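July
By the Larnham consumer desk

Mesh laundry bags promise more than they show

Femitz, which sells mesh laundry bags through shops in Larnham and online, says its new line will keep delicate clothes looking new for "up to 1,000 washes." That is a big number for a net pouch with a zipper, and the company has not said how it got there. 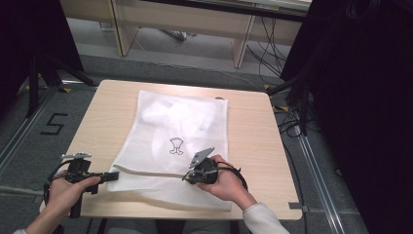

Asked for test results, Femitz sent a two-page summary. It says 203 bags were washed at a lab run by Grirnum, a firm that also supplies the netting. It does not say how many washes each bag went through, what was put inside, or how hot the water was. "Up to" does a lot of work here, as it tends to on labels.

The summary also quotes a survey of 1,355 shoppers, most of whom said their clothes "felt better cared for." How a shopper would measure that is left open. There was no group washing the same clothes without a bag.

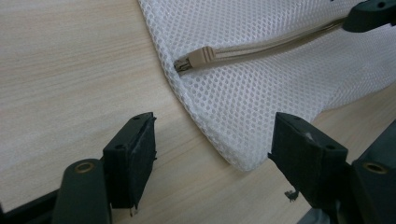
White mesh with small hexagonal openings.

Ó Briain, a dry cleaner in town, hands out plain net bags with no claims on them and tells customers to close them fully and leave room inside. The Femitz bags come in packs of 3 and cost more than twice as much as the store brand next to them. The company says a fuller report will follow, but gave no month.

Contact the newsroom | © Larnham local news. All rights reserved. | Back to top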